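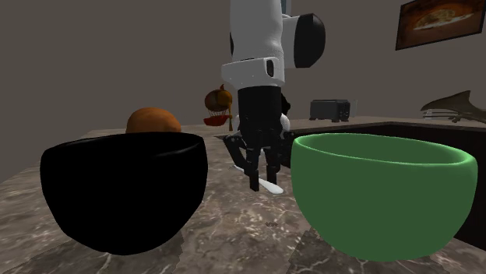 Gripper holding a thin white utensil between the black bowl and the green bowl, simulated kitchen.

Kitchen Task Tips for Operators: Guiding the Arm with a Utensil

The following recommendations apply to all staff who record demonstrations in the Wenesa kitchen, whether by hand guiding or from the remote station. They should be read before the first session in a new layout.

Set the grasp first. A flat utensil will turn between the fingertips if it is taken too close to one end. Close the gripper, lift slightly, and pause for 2 seconds before moving on. If the blade shifts, open and start over - do not correct it in midair.

Keep the path between bowls simple. Raise the utensil above both rims, travel across, then lower it. Operators at the remote station tend to cut this corner, as depth is hard to judge on a single screen. Switch to the side view whenever a rim is near the blade.

Large bowls hide small items. Before recording, check what stands behind each one and plan the approach from the open side.

Move at an even pace. Long stops are copied along with the task. Any demonstration with more than 4 stops should be marked for review and repeated.

When guiding by hand, hold the wrist section and keep fingers clear of the gripper. Release the arm only after the hold light comes on.

Save each run under the Kollness task name. A set is complete at 200 accepted runs; rejected runs are kept in a separate folder and are not renumbered.

Wulell Household Skills Program | Contact the Dwivedi Training Office | All rights reserved | Back to top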